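Fadham pauses robot cell in Onuvdale after gripper failed to let go

Thursday, January 18, 2024

Fadham has taken one of its robot assembly cells in Onuvdale out of normal production after the gripper repeatedly kept hold of parts it had been told to release. No one was hurt. The company says the cell will run only at reduced speed, with an operator present, until the cause is fixed.

The cell loads small electronic parts onto upright plates before the plates go on to final assembly. It was built by the integrator Orlow and has been in use since last April.

According to a notice sent to staff, the trouble showed up during the night shift. The robot placed a module in its slot, the control program recorded the gripper as open, and the arm began to back away. The fingers had not opened far enough. The module came partway out of the slot with the arm and pulled the plate against its fixture until the force limit stopped the robot.

The operator on duty reset the cell and it ran normally for a while before the same thing happened again. It was shut down after the third stop. A check of the cell's records then found 14 earlier placements where the arm had met more resistance than it should have while backing out. Those had stayed under the stop limit, so no alarm was raised and the plates moved on down the line.

Fadham has pulled 580 finished units from the same period for inspection. So far 57 have been opened. Two had a cracked slot guide and one had a module that was not fully seated. None of the units had been shipped.

The plates are gray plastic, with clips and slots that hold the parts on edge. A thin green circuit board strip goes in toward the left side and the module with the blue latch goes in at the upper right. The gripper's two black fingers work close to the plate, and there is little room for them to stay partly closed without dragging on something. 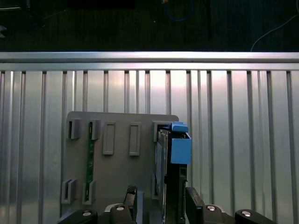
What went wrong

Orlow's service team visited the site and found two problems. The first was wear in the finger drive, which let one finger lag behind the other when opening. The second was in the program. It took the "open" signal from the motor command and did not wait for a reading of where the fingers were. With a healthy drive the two agree closely enough that the fault stays hidden.

The worn drive has been replaced. The program change is being tested and will make the arm wait for a position reading from both fingers before it moves. If the reading does not arrive in time, the robot will stop where it is and call for an operator.

The stop limit for backing out of a slot has also been lowered. Fadham says this will probably mean more stops in the first weeks, and that shift leads have been told not to raise the limit again without approval.

Other cells

Nedeljković, which uses Orlow cells of the same type at its own plant, has been told about the fault and is checking its finger drives. It has not reported any similar stops.

Operators in Onuvdale have been reminded to use the lockout switch before reaching in to free a stuck part, even when the arm looks still. A held part can be under tension and the arm may shift when it comes loose. Anyone who sees a plate move as the arm backs away should stop the cell and report it, whether or not there is an alarm.

Fadham has not set a date for the cell's return to full speed. Plates that would have gone through it are being loaded by hand on the day shift.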